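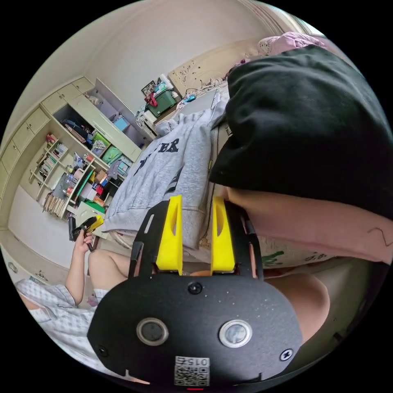
図1 手持ちグリッパーとベッド上のパーカー(衣類課題)

ロボット実習II 第7回配布資料
テーマ:家庭環境での両手操作データの収集

今回は手持ちグリッパーを左右に1台ずつ持ち、衣類を扱う動作を記録する。ロボットアームは使わない。第9回以降の学習実習では、今回集めた記録をそのまま訓練データとして使うので、手順と命名規則を班の中でそろえておくこと。

1. 前回までの状況
クラス全体の収録数は1561本になった。このうち衣類課題は277本で、食器課題と比べてまだ少ない。点検で除外したものは109本ある。除外の理由で多かったのは次のとおり。
・開始時に指先がカメラに映っていない
・片方のグリッパーだけ記録が止まっている
・途中で素手を使って布を直している
三つ目は本人が気づいていないことが多い。収録後に必ず全体を再生して確認する。

2. 衣類課題の考え方
布は剛体と違い、つかむ位置が少しずれるだけで形が大きく変わる。パーカーの場合、フードと襟が重なる部分は厚く、裾や袖口は薄い。同じ開閉量で全部をつかもうとすると、薄い部分は滑り、厚い部分は指が閉じきらない。まず一方で布を押さえ、
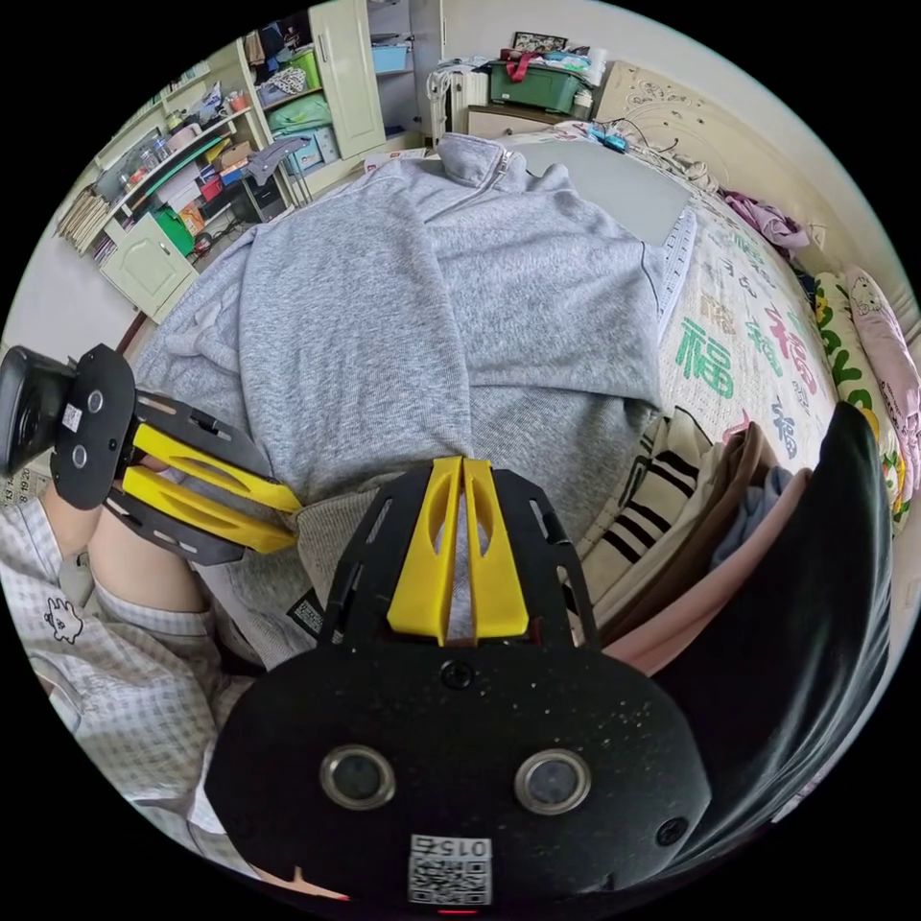

もう一方で端を探す、という順番を基本にする。両方の指を同時に布の下へ入れると、引き上げたときに裏表がわからなくなりやすい。押さえる側の手は、つかむ側の指が閉じ終わるまで動かさない。

置き場所は机でもベッドでもよい。柄のある寝具の上で収録してもかまわない。背景は家庭ごとに違ったほうが学習には都合がよいので、部屋を片付けすぎないこと。ただし、氏名や住所の書かれた郵便物などは事前にどけておく。

3. 収録手順
(1) 両方の電源を入れ、記録アプリUnellで左右の番号を登録する。
(2) 衣類を無造作に置く。毎回、置き方を変える。
(3) 指を開いた状態で2秒静止してから動作を始める。
(4) 襟をつまんで持ち上げ、形を確認してから下ろす。急に引き上げない。

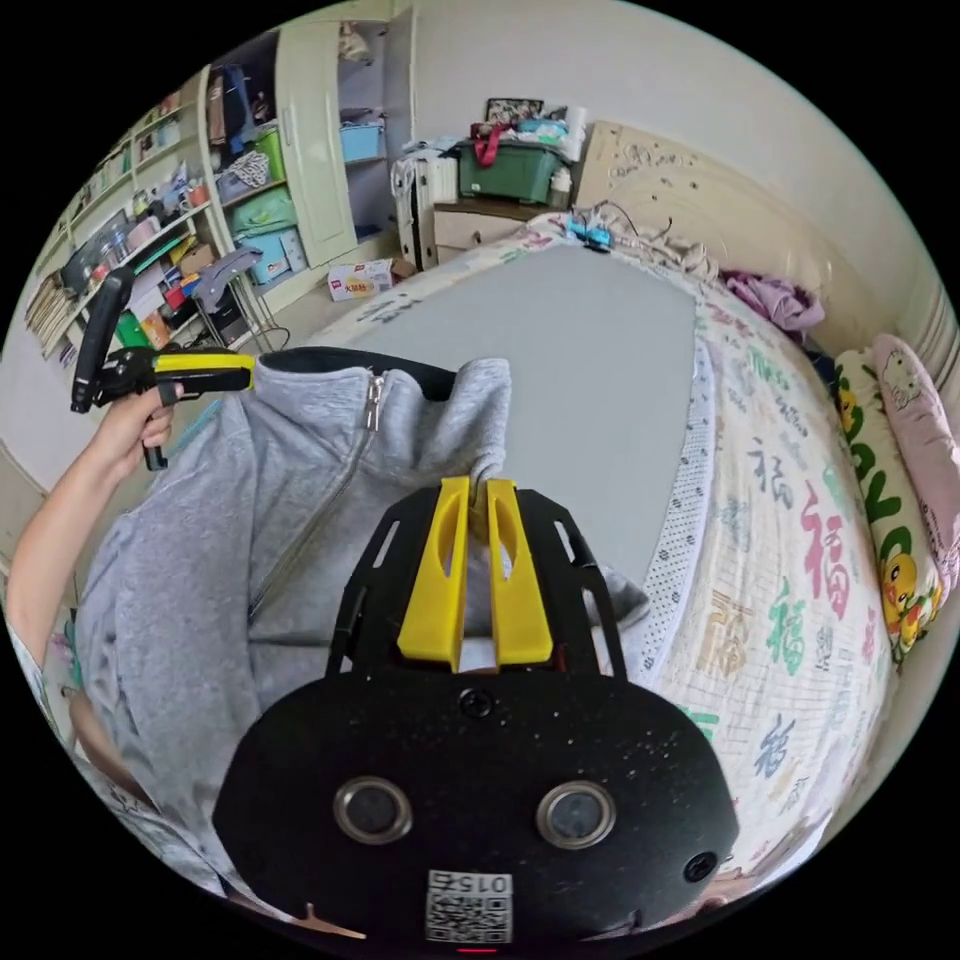

(5) 袖を内側に折り、裾から襟に向かって二つ折りにする。
(6) 指を開き、布から離して2秒静止し、記録を止める。
(7) 失敗した場合も消さずに、ファイル名の末尾に f を付けて残す。

4. 提出
各班7本以上を、共有サーバーStoderoの「Mao」フォルダに木曜の17時までに入れる。記録表には衣類の種類、置いた場所、左右の担当者を書く。左右を別の人が持った場合は備考欄にその旨を書く。

5. 次回まで
教科書の把持計画の章を読んでくること。指先の交換部品はStallton棟の実習室にある。使った分は棚のノートに記入する。充電器は2班で1台を共用する。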